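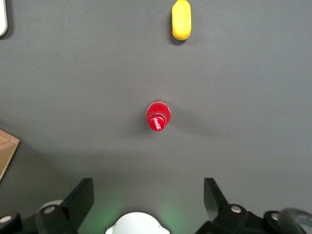 Matte gray desk tops, how do you keep them clean?
Forum: Home & Workshop > Surfaces

gillnetter27
ok so put in a dark gray matte top in September, love the color, hate everything else. every smudge shows. specks too. wipe it, looks great, then the light comes in from the side and its all back. what are you guys using? got a red screw-cap bottle of cleaner from the hardware place and a yellow sponge-ish thing, thats the whole kit right now

Flusico
Sponge is your problem. Foam drags the dirt around and leaves a film. Microfiber, barely damp, done.

patchbay_51
disagree. sponge is fine if you rinse it. mine is 3 years old (the top not the sponge lol) and no film. what matters is how much cleaner you put down. people flood it

Flusico
3 years with a sponge and you have shiny spots, guaranteed. Look at it low from the window side.

patchbay_51
looked. one shiny spot. where the mouse goes. so thats my hand not the sponge

gillnetter27
lol ok. so less cleaner? I've been doing a puddle basically

oak_and_ash
Puddle is way too much. Couple drops in a bowl of warm water. Also what IS the cleaner, some of them have wax or "shine" in them and on matte thats a disaster, you're polishing it every time. Read the back label

gillnetter27
back label says "for a lasting glow". uh oh

oak_and_ash
There you go. Stop using that. Plain dish soap, then a second pass w/ clean water, then dry it. The drying is what everybody skips

benchrat113
dont put the bottle down on the top either. had one leak at the cap overnight, left a ring, still there. keep mine on a saucer now

Flusico
Ring comes out with rubbing alcohol on a cloth. Test a corner first.

benchrat113
tried it. made a lighter ring around teh ring

patchbay_51
^ thats why you test a corner

benchrat113
I did test a corner. corner was fine

gillnetter27
ok did the soap thing this morning. two passes, dried with an old tshirt. way better on the window half, other half still kinda cloudy, guessing old glow stuff built up there?

oak_and_ash
Yep. Takes a few goes. Warm water, dont scrub in circles, straight lines with a soft cloth

Flusico
And throw out the sponge.

patchbay_51
keep the sponge

gillnetter27
keeping it for the sink. does anyone know if a desk mat traps stuff underneath? thinking of a felt one, the Gradent

benchrat113
have a felt one, different make. crumbs get under it, lift it every couple weeks and youre fine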